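Plondura Cold-Weather Accessories Storage Set
Data card and README

Maintained by: Vilgot Midtbø, Household Textiles Section, Plondura
Last revised: 24 October 2025
Version: 4

Overview

The Plondura Cold-Weather Accessories Storage Set is a collection of photographs and written records concerning the storage of small knitted and woven winter items in the home. It covers hats, neck warmers, gloves, mittens and light scarves, together with the racks, trays, drawers and shelves in which such items are commonly kept. The collection contains 664 records. Each record consists of one photograph and one line in the accompanying table.

The set was assembled to support the Section's work on storage advice for households with limited hallway and closet space. It is released to partner organizations and to members of the public who wish to consult it for reference, teaching or comparison. Earlier versions circulated internally under the name Wistby, and some file headings still carry that name. The two names refer to the same collection.

Contents of the release

The release contains a folder of photographs, a table of records, a glossary of folding terms and this document. The photographs are stored in one folder without subdivisions. The table is supplied as plain text with one record per line and may be opened in any spreadsheet program. The glossary is a short reference to the terms used in the fold field and should be read before the table is consulted.

Users who received version 3 should replace the whole release. The table in version 3 used a different set of terms for rolled items, and the two tables should not be merged.

Scope

Items are included if they are made of knitted, woven or felted textile, are intended for wear on the head, neck or hands, and can be folded or rolled without damage. Stiff hats, helmets, earmuffs with a rigid band and leather gloves are outside the scope of the collection. Socks were considered during planning and were left to a separate project.

Storage furniture is included where it is in ordinary household use. This extends to objects that were made for another purpose and adopted for textiles, such as letter racks, plate stands, baking trays, shoe boxes and drawer dividers. The Section regards these adopted objects as an important part of the subject. Many households already own one, and a storage method that depends on a special purchase is of limited use to them.

The table of records

Each line in the table has the following fields.

record: A number assigned in the order in which records were entered. Numbers of withdrawn records are not reused.

item: The type of article, in one or two words. Beanie, mitten, glove, scarf and neck warmer are the terms most often found. The word hat is used only where a more specific term does not apply.

color: The main color of the item, stated as a common color name. Where the item is patterned, the color covering the greatest area is given first.

texture: The visible character of the surface, such as ribbed, cabled, smooth, brushed or looped. This field records appearance only. Fiber content is not recorded, as it can seldom be established from a photograph.

fold: The form in which the item is stored. Permitted terms are flat, halved, quartered, rolled, folded and rolled, nested and loose. Definitions are given in the glossary.

holder: The object in or on which the item is placed. The entry describes the form of the object and does not attempt to state what it was sold as.

orientation: Upright, lying or hanging.

note: Free text, left blank in most records.

Fields with no entry are left empty. The table does not use a code for missing values.

Folding terms

The glossary is the authoritative source for the folding terms. Three of them give rise to frequent questions and are discussed here as well.

Rolled means that the item has been turned upon itself from one end to the other without first being folded. A scarf rolled from its fringe is the usual case.

Folded and rolled means that the item was reduced in width or length by at least one fold and then rolled. Knit hats are commonly stored in this form. The result is a thick bundle, often with some curve to it, and the loose edge may be tucked in or left outside. An untucked edge does not change the term used. Where it is of interest, it is mentioned in the note field.

Nested means that one item of a pair has been placed inside the other, or that the cuff of one has been turned over both. It applies to gloves and mittens only.

Users who apply these terms to their own material are asked to follow the glossary wording. Several partners have used nested for hats placed one inside another. In this collection such hats are entered as separate records, each with its own fold term.

Holders

Holders are described by form. The main groups are open trays, boxes with lids, boxes without lids, divided drawers, hooks and rails, and upright racks. A holder belonging to more than one group is entered under the group that best reflects how the textile rests in it.

Upright racks received additional attention in the September review. The group takes in file sorters, plate stands and similar objects with a row of dividers fixed to a common base. They are well suited to articles with enough body to stand, and they allow each article to be taken out without disturbing its neighbor. A rack with 6 usable spaces will generally serve the hats and gloves of a small household through the season.

The shape and spacing of the dividers affect the result. Tall dividers support a bundle along most of its height, while low ones tend to let the top fall outward. Closely spaced dividers suit gloves and thin hats. A heavy ribbed beanie requires more room and, if pressed into a narrow space, may take on a crease along the line of the wire. Thin wire also has a tendency to catch open knits, and the Section advises that loopy or loosely cabled articles be kept in a tray or box. 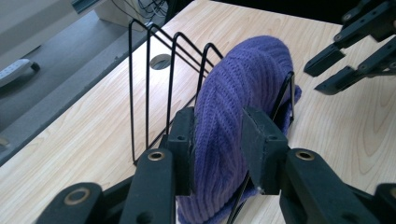

The color and finish of a holder are recorded in the note field only when they assist in telling similar holders apart. Wire holders are entered as wire, with the color added where it is plain. The terms file sorter and plate stand are both accepted in partner submissions and are converted to upright rack during entry, since the two forms cannot always be distinguished once textiles have been placed in them.

Orientation is recorded as found. An article held between dividers with its roll standing on end is entered as upright, including where part of the fabric rests over a divider. An article laid across the tops of the dividers is entered as lying.

Review of records

All records were read by two members of the Section working separately. Differences were resolved by reference to the glossary. Where the glossary did not settle the matter, the field was left empty. A further sample of 50 records was read again before release, with particular attention to the fold and orientation fields, and corrections were made to the glossary wording as a result.

Known limitations

The collection is uneven. Hats are more fully represented than gloves, and scarves are the least represented of the principal types. Hanging storage is also underrepresented compared with its use in ordinary homes. Conclusions about how often a method is used should not be drawn from the number of records in which it appears.

Color entries reflect the item as photographed. Violet, purple and lavender are entered under the single term purple, and similar groupings apply to other colors. A complete list of groupings is found at the end of the glossary. Deep folds in a ribbed knit often look darker than the outer surface, and the entry follows the general impression of the article.

The collection offers no evidence on the long-term effects of storage. It does not show whether an article kept its shape, lost elasticity or became creased over a season. Remarks on these matters in this document reflect the general experience of the Section.

Permitted use

The release may be used for reference, teaching, research and the preparation of household guidance. It may be copied in full, provided that this document accompanies the copy. Extracts may be used in printed material with a credit to Plondura. The material may not be presented as an endorsement of any manufacturer or retailer.

Related collections

Two neighboring collections are maintained by the Section. Fjeld covers outdoor footwear and the trays and mats on which it is kept. Skudent covers bed linen and towels. Both use the same table layout, but their fold terms are different and have their own glossaries.

Corrections and inquiries

Corrections should be submitted in writing to Vilgot Midtbø at the Household Textiles Section. Submissions should state the record number, the field concerned and the proposed entry. Accepted corrections are included in the next version, and the record keeps its original number.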